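Oston remembers its river crossing, with a gift shop

I went to Oston in July expecting to be talked at, and I was. The town marks the anniversary of the river crossing every summer, and this year it has a refitted museum to go with the parade. The press sheet said the place would "bring the battle home." I have been to enough of these to know what that usually means: a dark room, a smoke machine and a recording of somebody shouting.

The ceremony at the cemetery started at 10 a.m. and was the best part of the day. There are 1,732 headstones on the slope above the road to Kanport, and a plain wall at the bottom with the names of the missing. A brass band played two hymns. The mayor spoke for longer than the printed program allowed him, mostly on the new parking lot. Then a schoolgirl read a letter from a private in the Pomon company to his sister, asking for socks and complaining about the cook, and people near me cried.

I have one complaint. The program gave the dead as 2,221, and the stones and the wall together don't come to that. I asked at the information tent and was told the higher figure takes in men who died of wounds later, "and possibly some others." If you are going to print a number on the front page, somebody should be able to say who is in it.

The museum opened its doors at noon. Admission is free for the anniversary and normally isn't. The ground floor is given over to a film on five screens, with a narrator who says "little did they know" twice. The maps are better. One big table map shows how far the line moved in the first week, and you could cover the distance with your hand. I stayed there longer than anywhere else.

Upstairs are the collection rooms and the workroom, which visitors were let into in small groups.

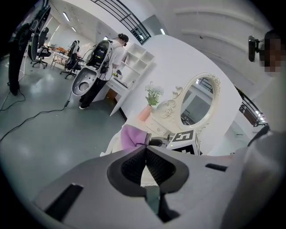
Cloth and a marker block in close-up.

Our guide was Haris Georgiou, who looks after the collection and seemed less sold on the refit than the people who paid for it. I asked him how much of what is on show really came from the crossing. He said the letters and the maps, yes. The helmets were bought in, and two of the rifles are the wrong year. None of this is on the labels. He said new labels were coming, and when I asked when, he laughed.

He was good on the Abdelaziz letters, a bundle sent home by a stretcher bearer and handed over by the family. They are only partly on display, in a corner by the stairs, under a light that was off when we went by. They deserve the room now taken up by the mock trench, where children were climbing on the sandbags and a speaker played artillery at the level of a dishwasher.

The wreath-laying at the bridge was set for 4 p.m. and began late. There was a flyover of a single plane, and then the speeches again, shorter this time. The phrase "they did not die in vain" came up three times by my notes. I'd have liked one speaker to say what the crossing was for, seeing that the bridge was given up again before winter. The museum has a panel on that too. It is behind the coat rack.

Getting there: the bus from Kanport stops at the cemetery gate, and the last one back leaves before the evening concert ends. The new parking lot was full by nine.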